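Saturday, 4th March
Gimville workshop, produce tubs, Bustalix notes continued

Came in to sort out the fruit and vegetable tubs before next week. The old arrangement had everything in one cardboard tray and it was getting silly. Things rolled, and the lemon ended up under the leafy stuff every time the tray was moved.

New arrangement is clear plastic tubs with rounded corners, fruit in one and vegetables in another, and the fruit stays together in one layer. Nothing stacked. With one layer you can see every piece without lifting anything, and you notice a soft spot sooner.

Fruit tub as packed: red apple next to the green one, the darker red one behind it, lemon and orange along the near side, lime at the end by itself. The lime got the end spot mostly by accident. It's small enough to roll under its neighbors if it has room, so tomorrow's packer should keep an eye on it.

Weights, on the kitchen scale, tub included:
Fruit – 1197 g
Vegetables – 776 g

Scale was zeroed before each one. The vegetable number will drop over the next few days as things dry out, so weigh again before anyone compares it with anything. I didn't weigh the pieces one at a time.

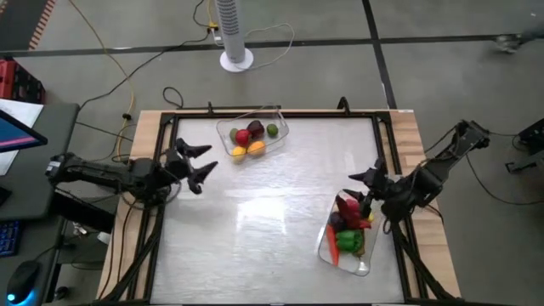
Placement took longer than the packing. The fruit tub goes toward the far edge, left of center, and the vegetable tub goes on the other side. First try had them side by side and it was hard to reach into one without knocking the other. Moving the fruit back fixed most of that. I wanted to mark the spots with tape, but tape leaves a residue on the pale surface and it took me a good while to get the last lot off in December. Pencil on the wood strip at the side is enough.

The tub doesn't have to sit dead square. If it's turned a little, leave it. We wasted time last month straightening things that didn't need it.

Glare is still a problem. The pale surface picks up a bright patch near the middle from the light overhead, and clear plastic on top of it gets hard to read. Read 700 lux at the middle of the table with the overheads on. Tried the matte sheet from Rultum along one side. It cut the shine but it curls at the corners as soon as it warms up, so I rolled it up again. Might be worth trying one cut shorter, 65 cm, so the ends don't reach the rail.

Wiping down: damp cloth first, then a dry one. Citrus juice is what leaves the streaks. There are faint ones left now that won't come off with water. Didn't want to use the spray with food out, so that waits until the tubs are away.

Moved on to the rest of the room after that. The long table needs a decision. Small items collect in the middle of it and stay there – whatever people had in their hands when they stopped for lunch. I'd like one end kept bare so a tub can be put down there on the way in from the fridge. The computer underneath stays where it is, but keep wet things off that end of the table, please.

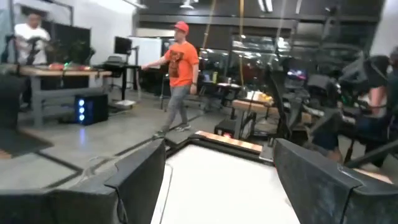 Looking across the floor toward the long table and the black desk with the monitor.

The walkway past the long table is the one everybody uses, so no crates there, even for a minute. The crates from Khondokar can go against the back wall until they're unpacked. Broke down two flat ones for recycling and left the third, as it still has packing paper in it that we can use under the root vegetables.

Swept the concrete after. Onion skin travels much farther than you'd think. Found some by the door. The mat needs to be taken outside and shaken, a broom does nothing for it.

Fridge: top shelf for the fruit tub, lid on loosely. Vegetables on the shelf below. The apples can stay out overnight if the shelf is full, the leafy things can't. Anything cut or bruised goes in the compost bucket the same day, and write it on the sheet so the weights still make sense later.

Still to do:
Buy a second lemon and a spare lime
Ask Rultum whether the matte sheet comes in a heavier grade
Clear the right end of the long table
Weigh both tubs again on Tuesday
Spray and wipe for the citrus streaks once the food is put away
New label for the vegetable tub, the ink ran on the old one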